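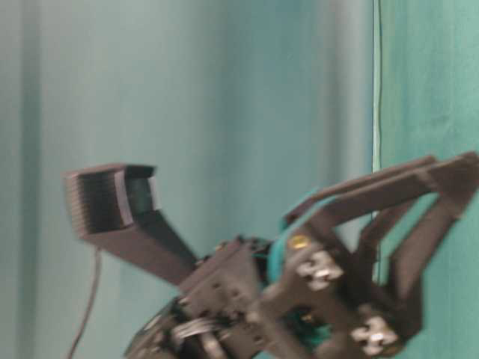
Gripper in motion, teal curtains behind.
About Akolgo
Akolgo records manual tasks as robot demonstrations. An operator performs a task through the robot, either by guiding the arm by hand or by driving it from a remote station, and the joint positions, gripper openings and camera streams are logged together. The logs are delivered to clients who train control policies on them. We do not sell robots and we do not train policies ourselves.
The company was set up by Yurii Stasiv and Hjørdis Magnusson, who had worked together on cable assembly fixtures at Wallmont. Fixtures cope badly with parts that bend. Most of our recording is still done with parts of that kind: straps, cords, sleeves, thin sheet, and small rods that roll when touched.
How we work
A task begins as a written procedure of one page or less. It names the parts, the start positions, the end condition and the permitted grasps. Ayane Ueda runs the procedure herself before it goes to the operators, and returns it to the client if the end condition cannot be judged from the video.
Operators train for 64 hours before their recordings are released. The first part is hand guiding only, with the motors compliant. Remote control follows. A new operator usually closes the gripper too early and corrects with the wrist, and the correction goes into the data along with everything else. Such takes are kept but labeled.
Each accepted task is delivered as a set of 75 demonstrations unless the contract says otherwise. Failed attempts are supplied in a separate folder with the failure point marked.

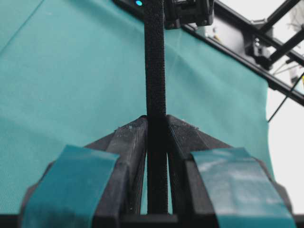

Page last changed: Jan 24, 2025
Equipment
Our arms and grippers are printed and assembled in house from a design called Vidar, maintained by Noboru Honda. Fingers are treated as consumables. They are inspected at the start of each shift and replaced when the gripping faces no longer meet the drawing. Gripper cameras are recalibrated after any finger change, and the calibration file travels with the recordings.
Two-arm tasks are recorded by one operator with both hands on the controls. We tried splitting the arms between two people last July and stopped. The handovers were slower and the timing varied too much between pairs.
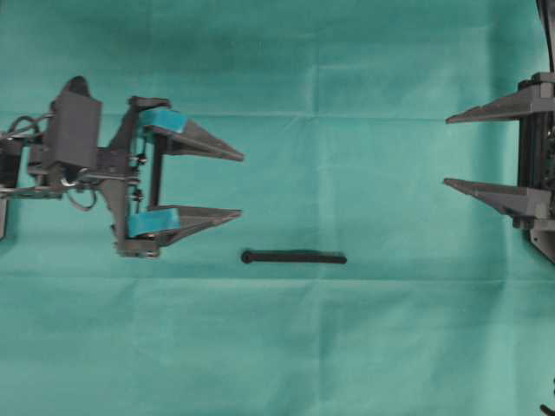 Start positions are varied according to a table drawn up before recording, so that the operator does not choose them. The table also sets which arm moves first. Changes made during a session are entered in the log with the operator's initials.
Staff and contact
We are 19 people at one site in Mundden. Panagiotis Koutsoukos handles inquiries and can supply a sample recording with its procedure and calibration file. Please state the part dimensions, the number of arms required and the file format your software reads.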